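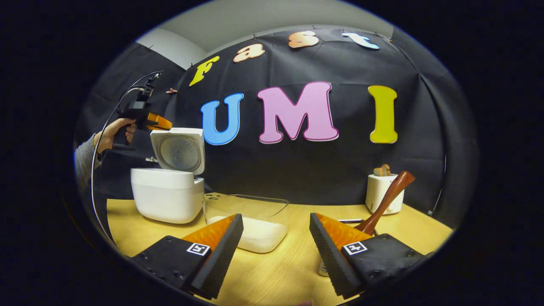

»Das Protokoll ist keine Nacherzählung«

Die Gemeinde Erkham hat ihre Geschäftsordnung für den Gemeinderat überarbeitet. Zachary Robichaud leitet dort seit vier Jahren die Geschäftsstelle des Rates und hat den Entwurf geschrieben. Das Gespräch fand im Rathaus statt, im Büro neben dem Sitzungssaal.

Anlass der Änderung war ein Streit über die Redezeit. Im Dezember hatte der Rat über den Bebauungsplan Millis beraten, und zwei Fraktionen waren danach uneins, ob ein Antrag auf Schluss der Debatte ordnungsgemäß gestellt worden war. »Die alte Fassung sagte nur, der Antrag könne jederzeit gestellt werden«, erklärt Robichaud. »Sie sagte nichts dazu, ob jemand ihn stellen darf, der zur Sache schon gesprochen hat. In den meisten Geschäftsordnungen ist das ausgeschlossen. Bei uns fehlte der Satz.«

Die neue Fassung enthält ihn in § 14 Absatz 2. Außerdem muss die Sitzungsleitung vor der Abstimmung die noch offenen Wortmeldungen verlesen. Je ein Mitglied darf für und gegen den Antrag sprechen, höchstens zwei Minuten.

Mehr Arbeit machte der Abschnitt über die Niederschrift. Bisher wurden Wortbeiträge sinngemäß wiedergegeben, was regelmäßig zu Einwendungen führte. Künftig werden nur Anträge, Abstimmungsergebnisse und Erklärungen zu Protokoll festgehalten. »Das Protokoll ist keine Nacherzählung«, sagt Robichaud. »Es muss belegen, was beschlossen wurde und mit welcher Mehrheit. Wer den Verlauf nachhören will, bekommt die Tonaufzeichnung.« 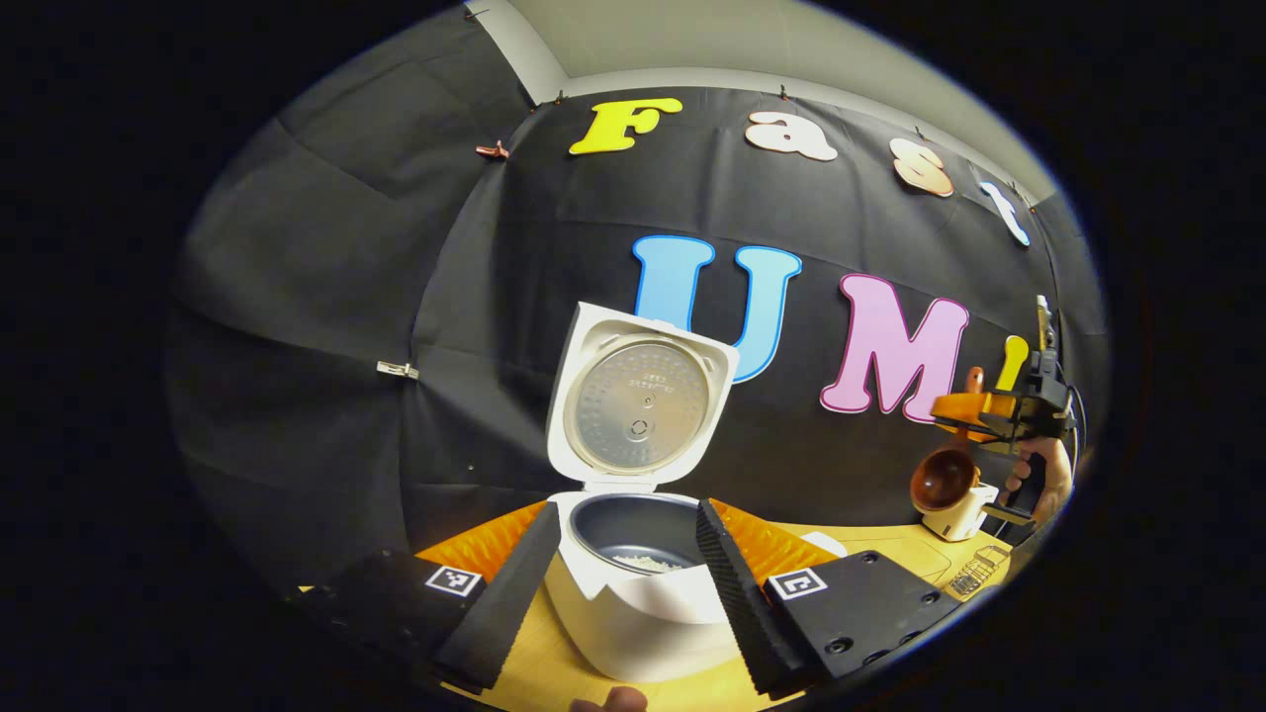 Reiskocher mit geöffnetem Deckel

Die Aufzeichnung bleibt bis zur Genehmigung der Niederschrift gespeichert und wird dann gelöscht. Einsicht erhalten Ratsmitglieder auf Antrag, Einwohner nur für den öffentlichen Teil. Rhea Aquino, fraktionslos, hatte eine dauerhafte Archivierung verlangt. Ihr Antrag fand keine Mehrheit. »Ich halte die Löschung für falsch«, sagt sie am Telefon. »Bei Millis hätten wir die Aufnahme ein halbes Jahr später noch gebraucht.« Robichaud verweist auf den Datenschutz: Nicht jeder, der in der Fragestunde spreche, habe einer unbefristeten Speicherung zugestimmt.

Auch die Einwohnerfragestunde ist neu geregelt. Fragen müssen sich auf Angelegenheiten der Gemeinde beziehen, dürfen aber jetzt auch Punkte der Tagesordnung betreffen. Pro Person sind eine Frage und zwei Nachfragen zulässig. Die Frage nach einer Unterschriftenschwelle für Einwohneranträge blieb offen. Beim Antrag zur Ortsdurchfahrt Taheri waren 477 Unterschriften eingereicht worden. »Die Zahl hat damals gereicht - aber die Prüfung hat sechs Wochen gedauert, und eine Frist dafür stand nirgends«, sagt Robichaud. Eine solche Frist lasse sich nicht in der Geschäftsordnung regeln, sie gehöre in die Hauptsatzung.

Die neue Fassung gilt ab der ersten Sitzung nach der Sommerpause. Der Text liegt in der Geschäftsstelle aus und ist im Ratsinformationssystem abrufbar.

Stand: 2021-07-26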